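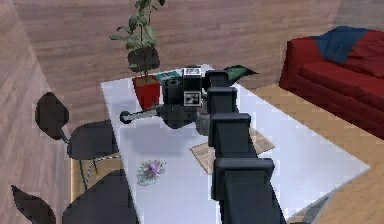
# Forty Starts, One Table

*The simulation round of the Litarow student manipulation contest is decided before any team touches hardware. The Pludumis club has spent a semester learning what that demands.*

The run log for attempt 1346 is four lines long. The first gives the random seed. The second gives the starting joint angles. The third reads "grasp held," and the fourth reads "timeout, pose tolerance not met." The student at the keyboard copied the seed into a spreadsheet, marked the row yellow and started the next run.

Yellow, in the club's color code, means the arm kept hold of the object but did not put it where it was supposed to go. Red means a drop. Green means a score. On the afternoon I sat in, Wed 18 September, the sheet was mostly yellow.

The Pludumis club meets in a second-floor classroom with a row of desktop computers along one wall. Its members are undergraduates, most of them in mechanical engineering, with a few from computer science and one from statistics. They are entered in the Litarow contest, which has two rounds. The first is run entirely in simulation. The second, for teams that qualify, is run on a real arm in January.

The task in the first round is simple to state. A long, thin tool is to be picked up from a table and set down at a target position, at a target angle. The table stands in a rendered living room with furniture, and other household items are left on the tabletop. The arm may not touch any of them. Each team submits one program, which is run from 40 starting conditions the team has never seen. The score is the number of starts completed within tolerance, with time used only to break ties.

## The long object problem

Most introductory exercises in robot grasping use a cube. A cube has convenient properties. It can be gripped across any pair of faces, its center of mass is in the middle, and a small error in the angle of the gripper has little effect on where the far side of the cube ends up.

A long tool has none of these properties. If it is held near one end, a small rotation at the fingers becomes a large displacement at the tip. The weight of the free end also applies a torque to the grip, and the tool tends to pivot downward. In simulation, how far it pivots depends on the friction and contact settings, which the contest fixes and the teams cannot change.

The club's first program ignored this. It located the tool, closed the fingers at the nearest reachable point and moved straight to the target. It scored well on position and badly on angle. When members replayed the failures, they found that the tool had usually rotated during the first second of the lift, before the arm had begun to travel.

Imtiaz Karunaratne, who advises the club and teaches the department's controls course, did not tell them how to fix it. He asked them to plot the rotation against the lift speed.

"They wanted to change the grip point, the speed and the planner all in the same week," he says. "Then you have a better score or a worse score and no idea which change did it. I asked for one plot."

The plot took two meetings to produce. It showed that lift speed mattered, though less than the members had assumed. The larger effect came from where along the handle the fingers closed. Moving the grip toward the balance point removed most of the rotation. It also created a second problem, as the balance point is often the hardest part of the tool to reach without passing over something else on the table.

## Clearance

The arm in the simulator is a chain of thick links, and the planner must keep every one of them clear of the clutter, along with whatever the gripper is holding. Students tend to think first about the gripper. The collisions in the early logs were more often caused by a link farther back, swinging low over the table as the arm extended.

The club's planning code is called Imus. It is a modest piece of software that samples candidate paths, discards those that bring any link too close to an object and keeps the shortest of what remains. The version in use in the spring checked the arm but not the held tool. The tool therefore passed through the planner's model of the world as if it did not exist, and in the simulator it knocked over whatever stood in its way.

A tall item is the worst case. A flat book can be cleared by lifting the tool a short distance. A plant in a pot cannot, and the program has to go around it. With a long handle sticking out to one side, going around on the wrong side means a turn of the wrist partway through the move. Imus did not plan for wrist turns until the summer.

The fix was to attach the tool to the arm's geometry at the moment of grasp, so that it is treated as one more link. It is a standard technique. The member who wrote it found it in the documentation of a commercial package and reimplemented it over a weekend. Planning time went up, from a figure the club had been pleased with to 775 milliseconds for an average move. No one objected, as time counts only in a tie.

## What the gripper knows

Two square marker tags are fixed to the gripper assembly in the club's model. In a real laboratory, tags of this kind let a camera work out where the gripper is and which way it faces. In a simulator that information is available directly, and a program can simply ask for it.

The contest rules for the first round allow a program to ask. The club decided not to, at least for the final version. Its program estimates the gripper's pose from rendered images, using the tags, and compares the result with the joint angles reported by the arm. The two seldom agree exactly. The reason for accepting the extra error is the January round, where joint readings will come from real encoders and the camera will be the only independent check.

There was an argument over this. Several members felt that the qualifying round should be treated as a qualifying round and that the club was giving away points. The matter was settled by running both versions from 200 starts each. The image-based version completed fewer, but the gap was small enough that the group voted to keep it.

Image quality was part of the gap. The club renders at low resolution to keep runs short, and at low resolution the edges of small objects break up into steps. A tag viewed at a steep angle may cover only a few pixels. The estimator now rejects any reading in which the four corners of a tag cannot be located cleanly, and falls back on the joint angles until a better view comes along.

## The notebook

Karunaratne requires a written record. Each member keeps a page for every change made to the code, with the reason for the change, the expected result and the observed one. The pages are kept in a shared folder and read aloud at the start of each meeting. Reading takes up to a quarter of the session, and newer members find it tedious.

The practice comes from his years at Bhuiyan, a packaging machinery firm where he commissioned palletizing lines before moving to teaching. Engineers there handed a machine over at every shift change, and the handover note was often the only account of what had been adjusted.

"A student will remember that something worked," he says. "They will not remember which friction value was loaded when it worked. In a month that is the only part I care about."

The notebook has settled at least one dispute. In late spring the success rate fell over a few days with no change to the planner. The pages showed that a member had edited the table height in a configuration file to match a drawing from the contest organizers, and had entered it in the wrong units. The arm had been descending to a surface that was slightly too low, pressing the tool into the tabletop on every pick. The grasp still held on most attempts, and for that reason the fault was not noticed sooner.

## Open items

The list on the whiteboard had five entries when I visited. Two concerned the release. When the fingers open, the tool can stick to one of them for a single time step and turn slightly as it comes free. The club has tried opening more slowly, and has tried lowering the tool until it rests on the table before opening. The second method works better on a bare surface. It fails when the target lies partly on a sheet of cardboard, where the height changes under the tool and one end touches before the other.

A third entry concerned starts in which the tool is already within reach but lies parallel to the arm, so that the fingers cannot close across it without a large wrist rotation. Imus finds a path in most of these cases. In the rest it runs out of samples and returns nothing, and the arm stays where it is until the clock stops.

The fourth was labeled "docs," and the fifth had been erased and rewritten so often that only its number could be read.

Submissions to the first round are made as a single archive, with the seed list withheld until scoring is complete. The club plans to freeze its code a week before the deadline and spend the remaining time on the logs. The batch that was started while I was in the room was set to run overnight, with the yellow rows to be divided among the members at the next meeting.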